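The play corner is usually the last line in an early learning budget and the first to be cut. This essay argues that the toy kitchen deserves a firmer place in that budget, and that centers should choose one with the same care they give to shelving, cots and outdoor surfaces.

The occasion is a purchasing review now before the member centers of the Griston network. The review covers 33 rooms serving 386 children between two and six years of age. It proposes that large pretend-play furniture be replaced, as it wears out, with tabletop sets kept in bins. The argument is one of floor space and cost, and it is stated fairly. I believe it is mistaken.

A bin of cups and plastic vegetables gives a child objects. A kitchen gives the child a place. There is a stove to stand at, a sink to turn toward, and a counter on which something can be set down while something else is fetched. Children who would not otherwise speak to one another will negotiate over who is cooking. The furniture itself assigns the work, and much of the language we hope to hear in a preschool room comes out of that assignment.

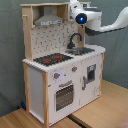
*A play kitchen in pale wood and white, with range hood, stovetop, sink and double-door cabinet.*

Much of the value lies in ordinary detail. A knob with a red dot on it has a position, and a child can decide what that position means. A gooseneck faucet is recognizably the faucet from home. Printed burners show where the pan belongs. These features are modest, yet they allow a three-year-old to follow a sequence of steps from memory and to be corrected by a friend who remembers it differently.

Ieva Baranauskienė, who supervised classrooms in our network for many years, kept written notes on where children chose to spend their free hour. Her notes from one September record that the kitchen drew mixed groups, older with younger and new arrivals with settled children, more often than any other area of the room. The block corner held children longer. The kitchen brought more of them together. I would ask reviewers to read those notes before they measure the floor.

The objection on cost deserves a direct answer. The review sets aside $3,000 per room for all furniture over the coming cycle, and a well-made kitchen takes a noticeable share of it. Inese Dzene, in her reply to the draft, pointed out that 62 of the tabletop sets bought in the last cycle have already been discarded, most of them for missing parts. Small pieces travel home in pockets and disappear under radiators. A cabinet stays where it is put.

There remains the question of what to buy. Catalogs encourage us to compare by the number of accessories, and I would urge centers to disregard that number. The more useful questions concern the layout. Is there clear counter beside the sink? Can two children work without standing in front of each other? Is the upper shelf low enough to reach, and is the whole piece stable when someone pulls on it?

The shape of the counter matters more than the catalogs suggest. A straight run against the wall places every child in a row, facing away from the room. A counter that continues past the cabinet with a rounded end offers another side to stand on, and with it a customer, a guest or a grandmother who has come for soup.
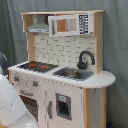 *The rounded counter extends beyond the cabinet; hood and microwave are fitted under the upper shelf.*

Some colleagues object to the microwave and similar fittings on the ground that they tell the child too much. They would prefer plain boxes that can become anything. I respect this view and have seen good rooms furnished on that principle. Young children, however, very often begin with imitation. They wish to do what was done in front of them at breakfast, and in many of our families a microwave was part of breakfast. Once the imitation is secure, invention follows readily, and the microwave becomes a garage or a mailbox.

I therefore recommend three changes to the draft. Each room serving children under six should keep one full play kitchen as standing furniture. Its cost should be entered with tables and chairs, outside the toy allowance. Centers should also be permitted to repair an existing unit from the maintenance account, which the current rules do not allow, so that a loose hinge no longer leads to the removal of a sound cabinet.

Written responses from member centers will be attached to the review when it goes to a vote. Directors who have already removed their kitchens are particularly asked to reply and to state what now stands in that part of the room.

Submitted 7/18/21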